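Likavik halts gripper work after jaw pins work loose

Likavik has stopped using its hand-held grippers for household recordings after a pivot pin backed out of a jaw during a tidying session in Sterkdale on Friday. The finger folded sideways and pinched the operator's thumb. She needed no treatment.

The company uses the tools to record people clearing up at home, and the recordings are then used to train sorting robots built by Rimard.
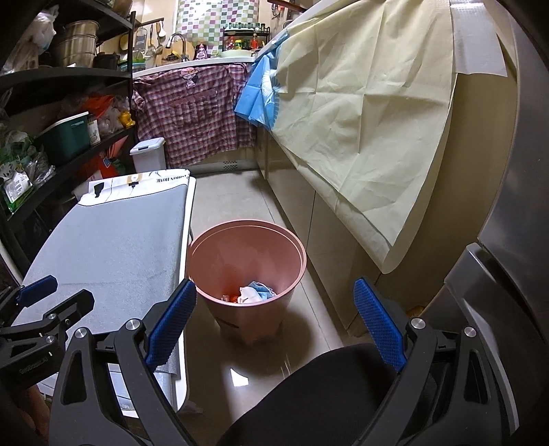

A gripper held open over a waste bin in a kitchen in Sterkdale.

A check of all 112 grippers in service found six with pins that could be turned by hand. Likavik said the pins came from a batch of 300 supplied by Tijani, and that the thread compound had been left off at assembly. Tijani has asked for the parts back and has not commented further.

"The jaw still opens and closes with a loose pin, so you don't feel it going," said Parisa Sharifi, who runs equipment safety at Likavik. 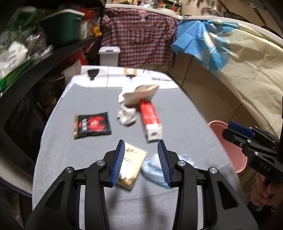 Packets, tissue and cloth laid out for sorting, with two of the hand-held tools in use.

The fault may also have affected the data – a loose finger closes slightly off center, and the recorded jaw position is then wrong. Rimard has set aside 763 recordings until they can be checked.

Work is due to restart in April with new pins and a torque check before each shift.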